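Stistumico – Gripper Evaluation Working Group
Minutes of the fourth review meeting

Present: Elsa Ahonen (chair), Othmane Bouazza, Miyuki Tamura, Youssra Ait Ali (minutes)
Apologies: Amr Benkirane

1. Previous minutes
Accepted with one correction. The controller under item 3 should read Trisovik, not Belkadi.

2. Test object and fixture
Othmane reported on the change of test object. The group had asked for an item with an irregular outline and raised decoration, and the antique-style rotary telephone meets this. It is handled on the marble-patterned slab laid over the extrusion table. The slab is glossy and the overhead light reflects in it. Miyuki asked for this to be listed as a test condition in the report.
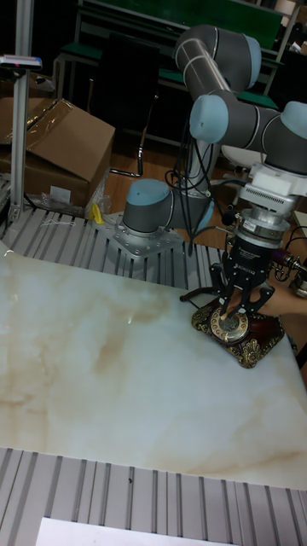
Three grasp strategies are to be compared: top grasp over the dial, grasp on the body, and grasp on the handset. Elsa asked that the same approach height be used for all three. Agreed.

Operator contact with the object was discussed. Trials in which a hand steadies or repositions the telephone are to be logged as assisted and kept out of the success rate. Youssra will add a column to the trial sheet.

3. Interim note from the test cell
The note was read into the minutes as submitted by Othmane.
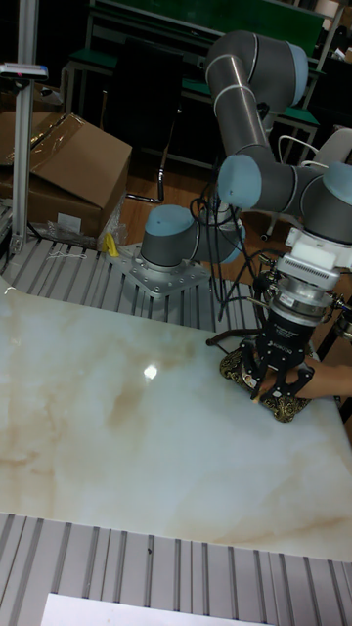
Test cell 2, May 17, 2024

Gripper under test: Protance, multi-fingered. Arm and mounting plate unchanged from the last series. Plan is 576 trials, split evenly over the three strategies. Controller log rate set to 800 Hz. The first 16 trials are for setup only and will be discarded. Finger closing speed stays at the default until the force readings have been checked against the bench gauge.

End of note.

4. Discussion
Miyuki questioned whether the wrist cables leave enough slack for the full rotation range. Othmane will run the last joint through its range at low speed, without an object, and report any contact between cable and adapter.
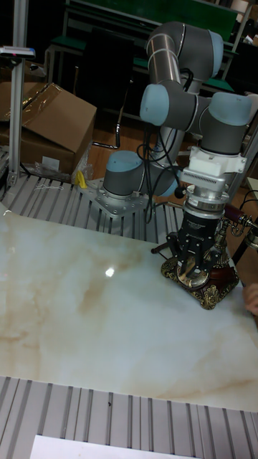
On force limits, Elsa proposed a ceiling of 8 N per finger for the decorated parts. Othmane considered this low for the handset – the grip is smooth and the mass is off center. It was decided to start at the ceiling and raise it for the handset strategy only if slip is recorded.

Youssra noted that the trial sheet does not separate slip from a missed grasp. Two codes will be used in future.

The comparison with the Belkadi gripper was deferred. Its adapter has not been delivered, and Amr is in contact with the supplier.

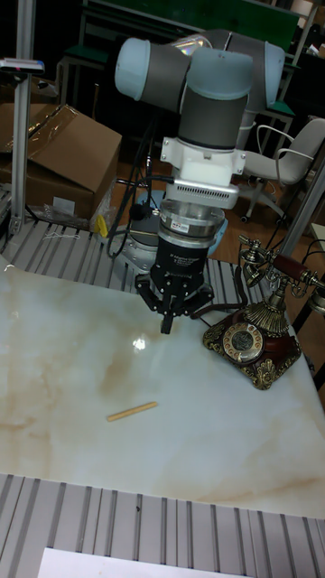
Miyuki suggested adding a thin object to the set, such as a wooden stick, to check fingertip closure near the table surface. Accepted as an optional series after the main trials, with no force limit defined yet.

5. Actions
Othmane Bouazza – cable clearance check; force gauge comparison
Youssra Ait Ali – revised trial sheet with assisted column and two failure codes
Miyuki Tamura – lighting entry for the report; proposal for the thin object series
Amr Benkirane – delivery date for the Belkadi adapter

6. Next meeting
To be called by the chair once the body grasp series is complete. The final report remains due in September.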